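Trinitside Respite House
Progress Report to the Núñez Family Fund
Reporting period: second half of the grant year, to the end of November

Submitted by Capucine Maillard, Program Director

1. Purpose of the grant

The Fund's grant supports short overnight stays for adults who normally live at home with a family caregiver. It pays for night staffing, linens and laundry, transportation within the county, and part of the cost of returning the upper floor to use. This report covers activity since our last submission and sets out the work that remains.

2. Stays and occupancy

Trinitside provided 1,407 guest nights during the period. Weekend demand continues to exceed what we can offer, and Saturday is still the hardest night to book. Weekday stays have grown steadily following a change in our booking rules, under which families may now reserve a single night. The earlier two-night minimum had discouraged caregivers who needed only an evening and the following morning for a medical appointment of their own.

Emergency stays remain a concern. We hold one room open for this purpose, and there were occasions in the period when a second request arrived while that room was in use. In each case the family was referred to Randano, our partner house on the east side of the county. The referral agreement with Randano has been renewed on the same terms.

3. Staffing

The night team is now at its full strength of seven. Two positions that were vacant at the time of our last report have been filled, and both new employees have completed medication training. Joaquín Ojeda was appointed Night Supervisor and has taken over the rota, which was previously shared among the day managers. Use of agency staff has fallen as a result, and the savings have been kept within the staffing line as the grant agreement requires.

Turnover among part-time kitchen staff was higher than we would wish. Wages for these positions are under review and are not charged to the grant.

4. Upper floor

Six bedrooms on the upper floor were closed when the grant began. All six have been repainted and passed inspection. Delivery of the replacement fire doors was delayed by the supplier, and the floor opened later than planned. Guests were not moved during the work, but some families reported noise in the afternoons, and the contractor agreed to finish cutting and drilling before 2 p.m.

Furnishing followed the list approved by the Fund. White walls were kept in the bedrooms, and sheets were bought in several light colors and patterns after guests on the lower floor told us that plain white bedding reminded them of the hospital.

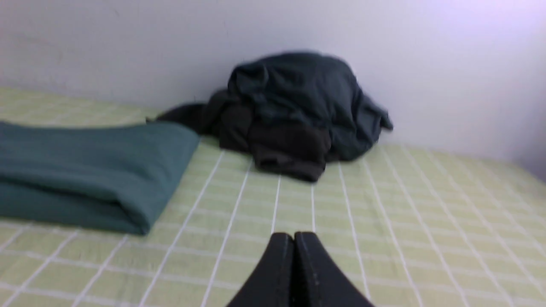
Photo: Trinitside Respite House

Laundry is now sent out twice a week to Tratov under a one-year contract. The cost per load is slightly above our original estimate. We expect to absorb the difference within the linens line and do not request any change to the budget.

5. Caregiver feedback

Caregivers are invited to complete a short form after each stay. Most comments concerned pick-up times, which many working families find too early. We will extend Sunday pick-up to 5 p.m. on a trial basis. Several caregivers also asked for a written note on how their relative had slept and eaten. A one-page form has been drafted and is being used on the upper floor first.

6. Remaining work

The following items are outstanding:

Installation of the second stair rail, for which materials are on site.
Replacement of the lift control panel. Two quotes have been received and a third is expected.
A revised emergency stay policy, to be drafted jointly with Randano.
Annual first aid renewal for day staff.

Spending on all lines is within the approved budget. A full financial statement, with receipts for the upper floor, will be sent separately by our accounts office. Questions on this report may be directed to Ms. Maillard, and questions on night staffing to Mr. Ojeda.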